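Neltbridge Shared Workshop: minutes of the build night, Mar 18, 2020

I took the notes again, so blame me for the spelling. We started late (the kettle, as usual) and the February minutes went through with no changes.

Money. We've spent $99 out of the shared pot since last time, nearly all of it on screws, cable and the second box of motor horns. Hiebert still owe us a refund on the wrong brackets! I'll write to them again.

The folding cell. Most of the evening went on this, and I'm pleased with it. Both arms are bolted to the one plate now, and we agreed to leave them there until the next meeting so we can stop redoing the zero positions. We talked for ages about the cables. I'd like them clipped along the links, a couple of people think clips will pull at the wrist, so we're going to clip the left arm only and compare.

Software. The Fasitier build is on version 4 and it keeps a log of every move, which came to 2,724 lines from one session. Somebody has to read that, and apparently it's me. We also want a slower closing speed on the grippers for thin fabric.
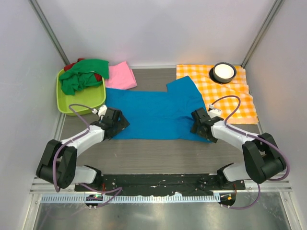 Both arms on the blue cloth, green tray at back left.

Cloths. Please bring more old T-shirts and dish towels, any color except white (they vanish against the walls). Checks and stripes are very welcome.

To do before next time:
Clips on the left arm - me
Spare power supply from Cliltel, roughly 2 weeks to arrive - already ordered
Label the boards left and right - whoever gets in first

Closed at ten, and the last one out remembered the lights.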